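Ernier Room Humidifier
Section 3: Placing, Filling and First Use

Read this section before you plug in the unit. The safety sheet packed with the power adapter also applies.

3.1 Choosing a location

1. Set the unit on a flat, level surface that can stand some moisture. Do not use bare wood or a surface with a wax finish.

2. Leave at least 14 inches between the unit and the nearest wall. Mist that reaches a wall at close range can mark the paint.

3. Keep cardboard, books, paper and curtains out of the mist path. Houseplants can stay in the room, but do not aim the nozzle at the leaves.

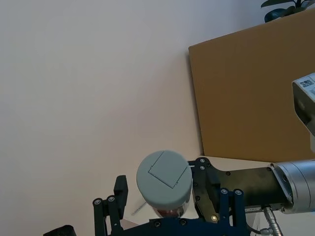 4. Route the power cord behind the unit, where it will not be pulled. Do not run it under a rug.

CAUTION: Do not place the unit above an outlet, power strip or any electrical equipment.

3.2 Filling the tank

1. Make sure the power is off. Lift the tank straight up by the handle and turn it over.

2. Turn the tank cap counterclockwise and remove it.

3. Rinse the tank with cool water and pour it out. Do this before the first use and again after any long storage.

4. Fill with cool, clean water up to the MAX line. The tank holds 2,000 ml. Never use hot water, and do not add oils or fragrance to the tank.

5. Replace the cap, turn it clockwise until it stops, and check for drips over a sink.

Note: If your tap water is hard, use distilled water. Minerals in hard water leave a white powder on furniture and shorten the life of the filter. Households in Clivalville and Buenaventura should use distilled water all year.
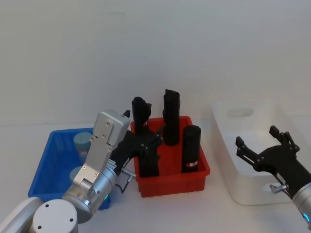 The filter should be soaked for 2 minutes before it goes into the base. Hold it under the surface of the water until no more bubbles come out, then let it drain. Do not squeeze or twist it. A filter fitted dry will work, but mist output will be low for the first few hours.

3.3 First use

1. Set the tank on the base. It should sit flat with no gap.

2. Press POWER. The unit starts on the low setting.

3. Press MIST to change the setting. On high, the unit runs for 7 hours on a full tank.

4. Wait ten minutes, then feel the surface around the base. If it is damp, lower the setting or move the unit higher.

3.4 Storing parts between seasons

Empty the tank and base and let all parts air-dry for a full day. Throw away the used filter. Keep the cap, brush and spare filters together in an open bin until everything is dry, then pack them in the original carton.

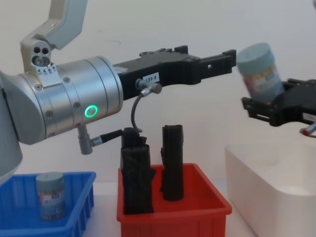 Fig. 3. Containers on a light tabletop.

Replacement filters are sold under the Idano name, part 700. Order before December if you use the unit through the winter.

Revised February 2024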